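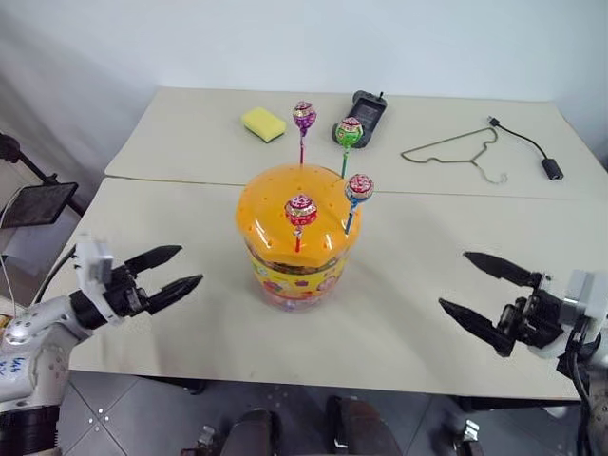 Candy jar with four lollipops, on the white table.

Waste Heat Project, Grovden Forge to Plindavport Heating Network
Minutes of the project meeting held 06/06/2022

Present: Hema Rodrigues (chair), Afia Yakubu (forge operations), Rigoberto Bermúdez (piping and civil works), Pylyp Kostiuk (controls, Skodoteck)
By phone: Tetteh Laryea (Plindavport heating network), items 3 to 7 only
Minutes: Afia Yakubu

1. Minutes of the last meeting

Accepted with one correction. Under item 4 the text said that the network would supply the shutoff valves at the property line. The network supplies the meter and the valve on its own side. The valve on the forge side belongs to our scope and is in Rigoberto's budget. Afia has corrected the file copy.

Open actions from last time:

Insulation quotes – received, see item 3.
Furnace exhaust readings for March – done, see item 2.
Letter to the railroad about the crossing – sent, no reply yet. Stays open with Rigoberto.
Updated contact list – not done. Afia will send it with these minutes.

2. Exhaust readings from the reheat furnaces

Afia went through the March readings. The average temperature in the exhaust duct, measured after the recuperator, was 353 degrees Celsius while the furnaces were charged. It drops quickly when the door is open for loading and takes a while to come back. The weekend values are not useful because the small furnace was down for brick repair and the dampers were left partly open.

Hema asked if the average was good enough for sizing the heat exchanger. Afia said it was fine for the main duct but that she would not rely on it for the branch from the small furnace. The probe in that branch sits close to a bend and there is scale on the sleeve. She would like to have it moved upstream to the straight section before anyone signs off on a figure.

Pylyp pointed out that the logger writes one value every few minutes and that the loading dips are partly smoothed out. For the control work he needs faster readings, at least for a couple of full shifts. The logger can do this, but the memory fills up and someone has to empty it by hand at the end of the shift. Afia agreed to ask the shift leads.

It was agreed that the Qin heat exchanger will be sized on the main duct only. The branch will be fitted with a flanged stub so that it can be connected later. Rigoberto said the stub is cheap now and expensive afterward.

Action: Afia to have the branch probe moved. Afia and Pylyp to arrange the fast logging.

3. Pipe route and insulation

Tetteh joined the call at this point.

Rigoberto presented the two routes. Route A follows the scrap yard fence and crosses under the rail spur. Route B goes over the existing pipe bridge by the cooling pond and comes out at the north gate. Route A is shorter by 282 meters. Route B needs no crossing, and most of it is above ground, where it can be reached for inspection.

Discussion:

Tetteh prefers Route B. The network's connection point can be moved toward the north gate without a new permit, and the street there is already due to be opened for a water main. If the two jobs are done together, the town only has to close the street once.

Afia was concerned about the load on the pipe bridge. The bridge was built for compressed air and cooling water, and one of the old steam lines is still on it although it has been out of use for years. Rigoberto said the steam line would come off first, and that its weight is a good part of what the new lines would add. He has asked for the original steel drawings. The archive has the column sheets but not the sheets for the cross members, so these will have to be measured on site.

Hema asked about heat loss on the longer route. Rigoberto said the difference is small if the thicker insulation is used. Of the insulation quotes, the cheapest does not include the fittings at the expansion loops. He has asked the bidder to fill this in so that the offers can be compared. Price comparison will be handed out when it is complete.

Tetteh asked that the outer jacket over the pond be metal. The network has had trouble with birds pulling at plastic jackets on another line. Rigoberto will ask for it as a separate price.

It was agreed to go ahead with Route B, subject to the structural check on the bridge. Route A is kept on file until the check is back. The letter to the railroad is not withdrawn for now.

Action: Rigoberto to order the measurement of the cross members and the structural check. Rigoberto to get the metal jacket price. Tetteh to confirm the new connection point in writing.

4. Supply temperature and back-up heat

Tetteh reported on what the network needs. In winter, the supply at the handover point must stay above the level in the draft heat contract. In summer the network can take lower temperatures, since most of the demand is hot water. In the summer months the network may not be able to take everything the forge has to offer.

Afia said the forge cannot promise heat at times when the furnaces are not running. Planned shutdowns are known well ahead. Unplanned ones are not. She would not want a contract in which a broken conveyor leads to a penalty.

Tetteh said the network keeps its gas boilers in any case and could live with short notice for unplanned stops. What the network does want is a signal from the forge as soon as the exhaust temperature starts to fall, so that the boilers can be brought up in time. Pylyp said this signal is simple to provide and is already in his list of data points.

There was some discussion about a storage tank. Hema noted that it is not in the approved budget. A tank would cover the gaps between charges and part of a weekend, but the ground by the north gate has to be looked at before anyone can say what it would cost. It was left that the pipework should have connections for a tank and that the tank itself is not part of this phase.

Action: Tetteh to send the wording on short-notice stops. Hema to pass it to legal. Rigoberto to add the tank connections to the flow diagram.

5. Controls and data exchange

Pylyp handed out the draft point list. It has 49 points, and nine of them go to the network side. The rest stay on the forge system.

Comments:

Pump status should be shown separately for each pump. The draft has a single common alarm.
The damper position in the main duct must be a measured value. The draft shows the command only.
The names of the points should follow the forge's own numbering. Pylyp asked for the numbering guide and Afia will send it.
The network can read the values but has no write access. Tetteh had no objection. He asked for a phone number that is answered at night. Afia said that the control room is always staffed and that its number will be put in the contact list.

Hema asked what happens to the duct if the pumps fail. Pylyp explained that the bypass damper opens by spring and the exhaust goes to the stack as it does today. This must be tested before the first heat is delivered, with the furnaces at working temperature. Afia asked that the test be held at the end of a week and not in the middle of the big ring order.

Action: Pylyp to issue the revised list. Afia to send the numbering guide.

6. Budget and schedule

Hema reported that spending is in line with the plan. The Qin heat exchanger is the item with the longest delivery time. The order can be placed when the sizing sheet is signed, and Hema wants it signed before the summer shutdown.

Steel for the new pipe supports was discussed briefly. Rigoberto wants to make the supports in the forge's own workshop from stock sections. Afia said the workshop has time after the shutdown but not before. Painting would be done outside. Hema agreed, provided that the welds are checked by the same inspector as for the pipe.

The duct tie-in has to be done during a shutdown. If the heat exchanger is late, the next chance is the winter stop. Rigoberto proposed installing the duct section with blank flanges this summer in any case, so that the rest can be connected while the furnaces are running. Agreed.

Action: Hema to prepare the order. Rigoberto to draw the duct section with blanks and give it to the workshop.

7. Any other business

Tetteh asked if the town council members could visit the forge in the fall. Afia said yes, in small groups and with safety shoes. Names are needed ahead of time for the gate.

Rigoberto noted that the parking spaces by the north gate will be needed for pipe storage. Hema will tell the office staff.

Pylyp will be away for part of the summer. Skodoteck will name a stand-in.

Next meeting: same room, after the structural check is back. Afia will send the invitation.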